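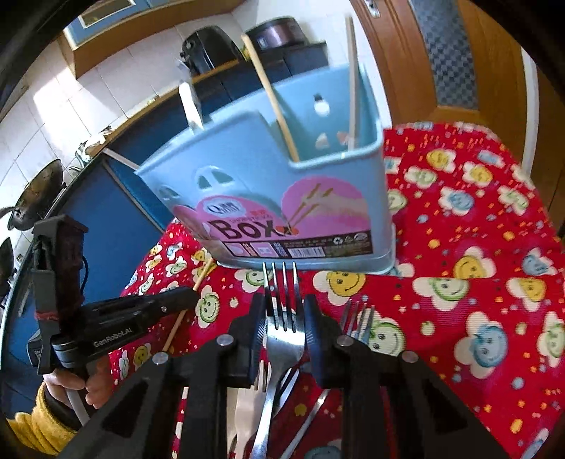

Why do so many families still eat supper together when everybody's schedule pulls the other way?

Mostly because somebody in the house decided it mattered and kept setting the table until the rest gave in. I've been asking people around Wilton about this all through September, and I heard that story, in one form or another, at nearly every door.

Danuta Brzozowska raised four children on Cheetham Street while working early shifts at the bakery, and supper in her house was at half past five, which her kids thought was a ridiculous hour (they still do, and they're grown, with kids of their own who eat at half past five). She made soup, mostly. Barley soup, beet soup, a sour rye soup that her youngest used to feed to the dog under the table until the dog lost interest too. "I didn't care if they talked," she told me, ladling me a second bowl I hadn't asked for. "I cared if they sat."

Oh, but they talked! They argued over the radio and who had borrowed whose bicycle, and one winter they played the same card game for 13 weeks running, with the score kept on the back of a calendar she still has in a drawer. 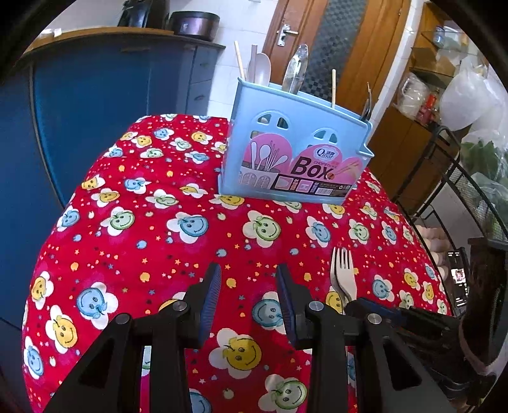
A few streets over, Yabsira Gebretsadik remembers a different kind of meal, one big shared platter and everybody reaching in from their own side, with an aunt who'd press the best bite on you whether you were hungry or not. When she first moved here for school she ate standing up at the counter for 2 years, and she says she didn't know how lonely that was until a neighbor knocked and asked if she liked lentils. Now she cooks too much on purpose. Her stew takes most of an afternoon, and she'll tell you that the onions can't be hurried, and then she'll tell you again while you're stirring them.

I came home from her place smelling of butter and spice, called my brother, and asked him what he was doing for supper. He said cereal. I told him to come over and bring bread.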